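Clurnero open day in Usdale, 5th October. Notes from the data collection demo, towel folding station.

Two hand-held grippers, one per hand, no arm attached. The operator picks a towel up by two corners, spreads it, folds it, resets. Each fold is logged as one episode.

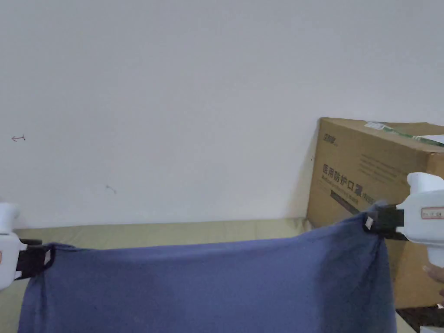
Target for the set is 542 episodes. They had 462 when I arrived. Anything over 21 seconds gets thrown out.

Asked about corner detection. Still weak on dark fabric, per the staff. Next training run is in March.

Pirkix had the next table, cable routing. Did not get to try it. Queue of 50.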